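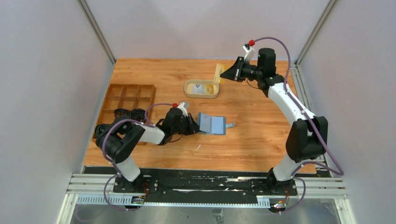
A reader of the April report wrote in to ask whether we couldn't just buy ready-made activity boxes and spend the money on bus fares for the schools. Fair question, and I've been chewing on it ever since.

Home About Grants Reports Contact

Filed under: Learning and Outreach / Grantee updates

2026-08-13, by the kit project coordinator, Ornurham

Hello again to everyone at the Kjærgaard Fund! I'll start with that question. We did look at ready-made boxes before we applied, and they're nice, but none of them say a word about Ornurham. Our kits are built around the old market hall, which opened in 1831, and the whole point is that kids sort and fold and stack the way the stallholders did. You can't get that out of a catalog. Bus fares are a real problem, though, and I come back to them further down.

So, where are we? The plan was 20 kits. All of them now have their cards and their cream trays, and most have their booklet. The booklets came back from the printer with two pages swapped (my mistake, I approved the proof too fast), so the last batch is being redone and should reach us before school starts.

The trays were the big decision this spring. In April I told you we were leaning toward lidded tubs. We tried them and the lids drove everybody up the wall, mostly because they went missing, and then somebody had to go hunting for a lid in the middle of an activity. We switched to a plain rectangular tray. It's shallow, so a child can see what's in it from the other side of the table, and the cream color is easy to spot on a wooden tabletop. It also makes the cards stand out — the yellow ones especially.

About those yellow cards. They're the price cards in the market game, and they get handled more than anything else in the kit. The first set was printed on paper that was too thin, and the corners went soft after a couple of sessions. The new ones are stiffer and flat enough to stack. I'd still like to round off the corners next time we print. If you have a grantee who owns a corner punch they'd lend us, please pass on my number!

Blue is for the cloth merchant's stall, and I'll admit this part is behind. The folding activity works fine with adults, but younger kids need bigger pieces and a much simpler fold than the one I wrote up. I've rewritten the instruction sheet so it's one fold and then into the tray. The old version had a diagram that even I couldn't follow by the end.

Layout matters more than I expected. We now start with the tray toward the middle of the table and the blue things off to one side, with a clear stretch of wood in between for laying out cards. When we put everything close together it all ended up in one heap.

Money: the grant was 4000, and we're inside it. The trays cost less than the tubs would have, which paid for the better card. The booklet reprint comes out of our own printing budget, so you won't see it in your accounts. I'd like to move what's left on the tubs line to transport, so the two schools out on the Prorkatberg road can come in for a session. I'll send the form separately — just say if you'd prefer it in the final report.

Still to do: check the booklets when they come, finish the blue pieces, write the label for the inside of each carton, and get the loan calendar up on the Tritov booking page. The teachers keep asking me for that last one, so it's next on my list.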